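Skondel Institute for Applied Robotics
Vacancies and participation

Call for participants: demonstrating tabletop tasks to a robot arm

Reference: Brilby study, second round
Location: Teaching Laboratory, Mendham site
Closing date for expressions of interest: end of February

The Skondel Institute invites adults from Mendham and the surrounding area to take part in a paid study on how people show everyday tasks to a robot arm. No previous experience with robots, programming or engineering is required. Applications are particularly welcome from people who have never operated a machine of this kind, as the first round drew mainly on students and staff of the Institute.

Background

The Brilby study is concerned with teaching by demonstration. A person performs a task with the arm, either by taking hold of it and moving it by hand or by steering it from a separate control station. The movements are recorded together with the pictures from the cameras. The recordings are later used to train software which attempts the same task without a person in control.

The first round produced 618 usable demonstrations. These came from a small number of operators, and many of them approached the objects in much the same way. The second round is intended to widen the range of people, habits and working speeds represented in the recordings. Participants will therefore not be told to follow a fixed path when moving an object from one place to another.

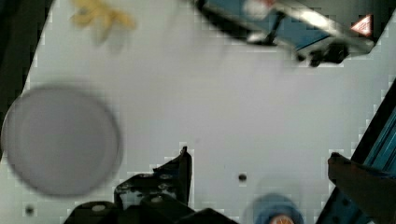 Each demonstration is recorded from the moment the participant signals readiness to the moment the supervisor marks it as complete. Demonstrations in which an object is dropped or a grasp has to be repeated are kept, and are noted as such. Participants should not feel obliged to apologise for them or to ask for them to be removed.

What taking part involves

Participants attend four sessions, each lasting one morning or one afternoon. Morning sessions begin at 9.30 am and afternoon sessions at 1.30 pm. The first session consists of a safety briefing, a short period of practice and a small set of recorded demonstrations. The remaining three are given over to recording, with breaks at regular intervals.

Tasks are carried out at a table with toy food, plates, cups and similar household items. Typical instructions include "place the fruit on the large plate" and "move the bottle". The supervisor reads out each instruction and resets the table afterwards. Participants are not asked to arrange the objects themselves.

Two methods of demonstration will be used:

Hand guiding. The participant stands at the table, holds the arm near the wrist and leads it through the task. The arm is set to a reduced speed and offers little resistance.

Remote control. The participant sits at the control station and moves a hand-held controller, which the arm follows. The participant watches the table directly or on a screen, depending on the session. 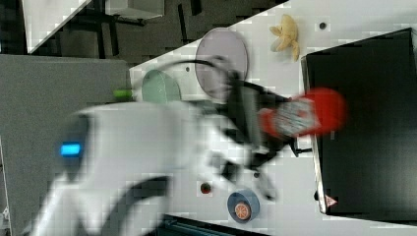 Most people find that hand guiding comes naturally within a few minutes, while remote control takes longer to learn. The practice period may be extended at the participant's request, and payment is not affected by the number of demonstrations completed. After each session a short written form asks which instructions were hard to carry out, and why.

Who may apply

Applicants must:

Be aged 18 or over on the date of the first session.

Be able to attend all four sessions within the study period.

Be able to follow spoken instructions in English.

Have sight sufficient, with glasses or lenses if worn, to tell apart small objects of different colours on a table. 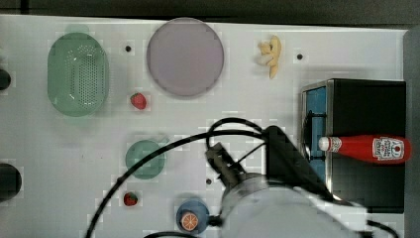 Be willing for their recorded movements to be kept and shared in the manner set out under "Recordings and personal data".

Both left-handed and right-handed people are needed. Applicants with limited movement in one hand or arm are encouraged to apply, and should mention this in their expression of interest so that a suitable controller can be prepared. The control station can be used from a wheelchair. Step-free access to the laboratory is by the east entrance.

Persons who took part in the first round are not eligible on this occasion.

Payment and expenses

Participants receive 200 pounds on completion of the four sessions. Those who withdraw earlier will be paid in proportion to the sessions attended. Reasonable travel costs by public transport within the county are refunded on production of tickets. Tea, coffee and water are provided. Parking at the site is limited and cannot be reserved.

There are 37 places in this round. Should more suitable applications be received than can be accepted, places will be allocated so as to give a balanced range of ages and previous experience.

Safety

A trained supervisor is present throughout every session. Participants must tie back long hair, remove loose scarves and bracelets, and keep both hands clear of the gripper unless directed otherwise. Any participant may ask for the arm to be stopped at any point, without giving a reason. 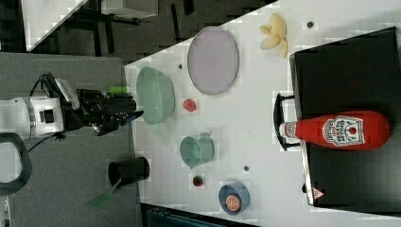
Participants working at the control station should make sure that no other person is within reach of the arm before taking hold of the controller. The supervisor will confirm this aloud before each recording begins. Closed, flat shoes must be worn in the laboratory.

Recordings and personal data

The study records the movements of the arm, the opening and closing of the gripper, and video of the table. Names and contact details are held separately and are deleted once payment has been made. Each participant is given a number, under which the recordings are stored.

Recordings may be shared with the project partner, Iordache, and with other research bodies under written agreement. A participant may withdraw his or her recordings up to the end of the final session attended. After that point they are combined with those of others and cannot be separated.

How to apply

Expressions of interest should be addressed to Nesma Hamdy, Study Coordinator, at the Skondel Institute, marked "Brilby second round". Please give your name, a daytime telephone number, your preferred hand, and whether mornings or afternoons suit you better. A curriculum vitae is not needed.

All applicants will receive a reply. Those offered a place will be sent the full information sheet and consent form, which should be read in advance and brought unsigned to the first session.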